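4. Recording an incident

This section applies to partner organisations that report restrictions on worship, belief or religious assembly through the Dornotska register.

4.1 Sign in and select New record. The register assigns a number; record 796, for instance, appears as D-796.

4.2 Choose the type of incident. If more than one type applies, select the most serious and enter the others under Related matters.

4.3 Enter the place and date. Where only the month is known, enter the month alone, e.g. December.

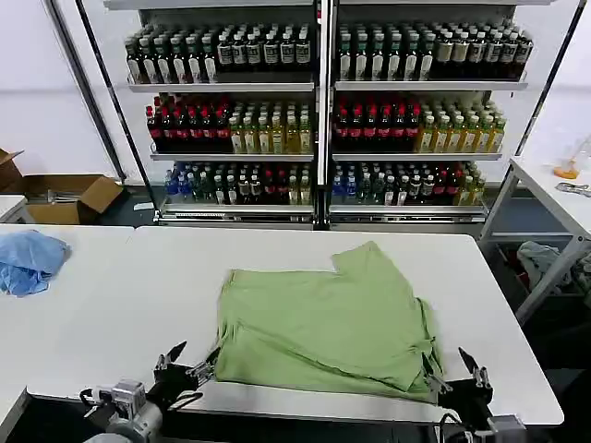

4.4 Write a summary of no more than 1000 characters. Report what the source stated and keep your own assessment for the Remarks field.

4.5 Attach at least 2 independent sources. A record with a single source may be saved but remains marked Unconfirmed.

Caution: Do not enter the name or address of a person who has asked for anonymity. Use the code issued by the Stetmont office.

4.6 Select Submit. The record passes to a reviewer and can no longer be edited.

Note: Drafts left untouched for 40 days are deleted.

Corrections to submitted records are covered in section 5.

Section last revised 8 June 2024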